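Ticket 3218 — Étiquettes décalées après la mise à jour d'Imeo
Statut : résolu (à surveiller)
Boutique : Villanueva

Bonjour, c'est encore moi ! Depuis la mise à jour de novembre, Imeo m'imprime toutes mes étiquettes de rayon décalées vers le bas. Le nom du produit sort bien, mais le prix tombe à cheval sur deux étiquettes (très pratique pour les clients...). L'imprimante, c'est la Sketholm thermique, branchée en USB sur le poste de caisse. J'ai déjà éteint, rallumé, changé de rouleau, soufflé dedans — rien.

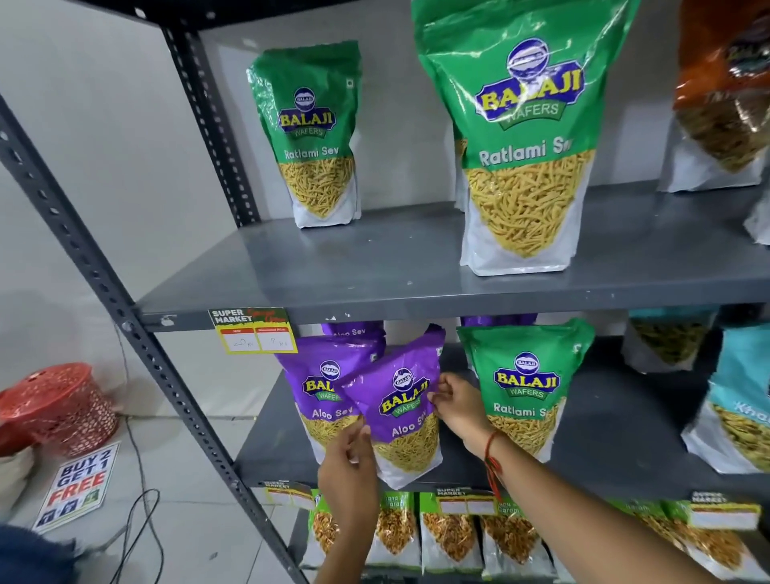

J'ai oublié de préciser que la page de test lancée depuis l'imprimante elle-même sort impeccable. C'est donc bien quand ça passe par Imeo que ça part de travers. Et le décalage augmente au fil de la série : les premières sont presque lisibles, à la fin il n'y a plus rien à sauver.

Ajout, 14 h 20

J'ai suivi votre conseil, désinstallé le pilote et remis celui de Stumthorpe. Il y a du mieux, le prix est revenu sur la bonne étiquette. Par contre j'ai maintenant l'erreur 3772, « format de support inconnu », une fois sur deux.

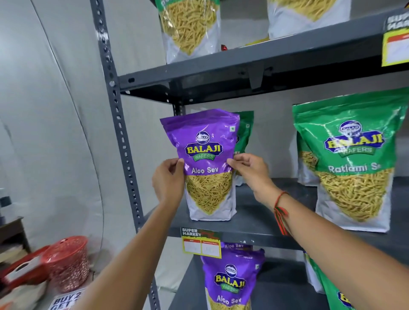

Autre bizarrerie, les libellés longs sont coupés au milieu d'un mot. Avant, ça passait à la ligne tout seul. Et chez moi ça compte, parce que dans la même gamme les noms se ressemblent : le sachet violet de Balaji porte « Aloo Sev » en blanc sous le logo, alors si l'étiquette s'arrête après « Balaji Wafers », on n'est pas plus avancé ! J'ai essayé de réduire la police, mais le réglage ne reste pas enregistré quand je ferme la fenêtre.

Ajout, 17 h 05

Bon, j'ai trouvé (enfin je crois). Dans Paramètres > Impression > Support, la mise à jour avait remis « papier continu » à la place de « étiquettes avec espace ». J'ai corrigé, relancé la calibration en gardant le bouton appuyé jusqu'aux 2 clignotements, et redémarré Imeo.

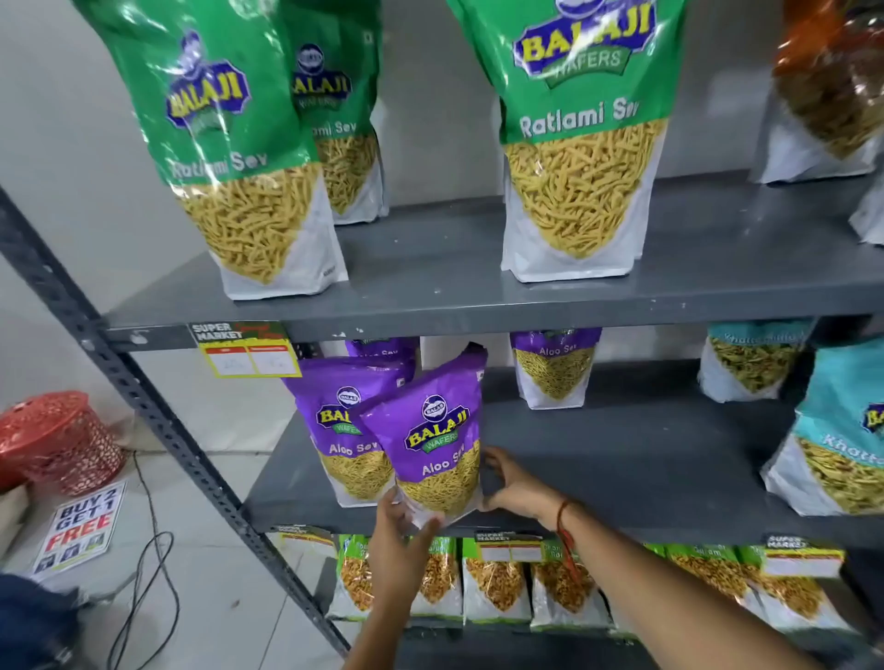 J'ai relancé toute la file en attente, environ 500 étiquettes, et pas une de travers. L'erreur n'est pas revenue non plus. Pour les libellés coupés, il fallait recocher « retour à la ligne automatique » dans le modèle, puis enregistrer le modèle AVANT de fermer, sinon il oublie tout.

Vous pouvez fermer le ticket, mais si vous pouviez signaler aux développeurs que la mise à jour écrase les réglages du support, je ne serais sûrement pas la seule à vous remercier. Merci pour votre patience !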